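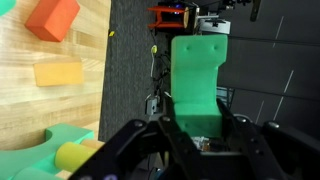
Melahat Dağdelen
Reading tutor and school librarian, Celtthorpe

Chapter 11
Sport on the Page: Choosing and Sharing True Stories

I was a child who hated games lessons and loved reading about games. Put me on a wet hockey pitch and I'd hide behind the goal, but give me a book about a cross-Channel swimmer and I wouldn't come down for tea. I mention it because plenty of you will be training to work with children and thinking, oh no, not the sport chapter. Stay with me!

We're looking at narrative non-fiction for readers of seven to eleven, and at sporting lives in particular. In Chapter 10 we worked with made-up stories, where the writer can do what she likes with the weather. A true story has the weather it had. Somebody checked it (or should have), and a good part of our work is showing children how to find out who.

My main example is Gralcombe, a picture book by Gönül Ateş with artwork by Damian Wróbel. It follows a women's rowing crew from a small harbour town who built up their own club after the men's club turned them away. I've read it aloud more times than I can count, and the page where they carry the boat down the hill in the dark still makes a class go quiet. It has two pages of notes at the back, and I used to skip them. Then a boy called out, "But is that bit real?" and I had to go and look, in front of everyone. It was the best ten minutes of the lesson, so now I plan for it.

We'll also spend some time with Yurt, Gyula Szabó's book about wrestling, which I find harder to love. The pictures are splendid, but whole conversations appear in speech marks with no source given. My colleague Duygu Canpolat disagrees with me about this, quite loudly, and you'll find her side of it in section 2.

Before you read on, pick one sporting life you know a little about. Write down what you think you know, and leave a wide margin. You'll need your page again when we get to checking dates, and please don't tidy it up in the meantime.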